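Equipment Planning Meeting, Manipulation Group
January 2021, Gerkbridge site, second floor and by phone

Present: Ineke Mertens (chair), Terence Bickerstaff, Wubit Workneh, Catarina Sampaio
By phone: Pádraig Daly
Minutes: Catarina Sampaio

1. Previous minutes
Accepted with one correction. The order for spare finger arms was placed by Terence, not Wubit.

2. Hand-held grippers
Wubit reported on the grippers now in use. Two are in good order. A third has play in the left linkage and is only being used for training new people. She asked for four more before the kitchen and tabletop tasks start.

Two suppliers have quoted. Etura will sell complete units at $800 each with a lead time of six weeks. McGrath will sell the printed parts and hardware as a kit at $400, and we would do the assembly. Terence put assembly at a day per unit for someone who has done it before. Pádraig asked whether the McGrath kit includes the finger pads. It does, one pair per kit, but the grip strip is extra.

Ineke said she would sooner pay for complete units if the schedule is tight. Wubit said it is not that tight, and that people who have built a gripper are better at fixing one. Terence agreed but did not want to do all four himself.

Agreed: buy four McGrath kits. Terence and Wubit to build two each. Revisit Etura in July if we need more.

3. Finger pads and grip material
The grip material wears at the tip first. Wubit has been replacing it when people complain, and would like to do it on a schedule. A replacement pair of pads is $17 from McGrath. Catarina asked if we could buy the strip by the roll and cut it ourselves. Terence has tried this and the edges lifted.

Agreed: buy twelve pairs of pads. Wubit to start a log of when each pair goes on and comes off.

4. Arm for the tabletop station
Pádraig has been talking to Flalia about a second arm. There is no written quote yet. He expects one before the next meeting and asked that we hold the line in the budget open. Ineke will hold it but wants the cost of the mount and the safety stop included this time — last year both came in as separate requests.

No decision.

5. Task props and consumables
Wubit went through the list for the tabletop tasks. Most of it is cheap: mugs, lidded boxes, paper goods, cutlery. The tea box task takes the most restocking, and she wants a fixed allowance for it so she is not putting in a receipt every time.

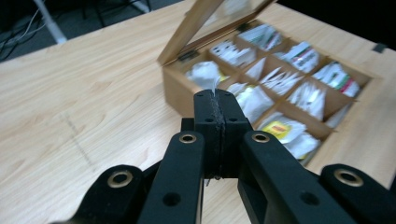

Paper envelopes crease with handling, and once they are soft they no longer behave like new ones in the fingers. Terence suggested keeping the worn ones as a separate set, labeled, for practice runs. Wubit will do this. Catarina asked whether one brand of tea would be simpler to order. Wubit prefers a mix, so that the packets do not all look the same.

She asked for $62 a month for props of all kinds. Ineke approved it through July, with unspent money carried over.

6. Storage
The metal cabinet is full. Pádraig can send a shelf unit from the other site if someone measures the gap beside the door. Terence to measure.

7. Other business
Catarina needs serial numbers for everything bought last year for the insurance list. She has numbers for the computers only.

Actions
Terence: order McGrath kits and pads; measure gap for shelf unit.
Wubit: pad log; sort worn tea packets into a practice set.
Pádraig: written quote from Flalia, with mount and safety stop.
Ineke: set up monthly props allowance.
All: serial numbers to Catarina.

Next meeting to be set once the Flalia quote is in.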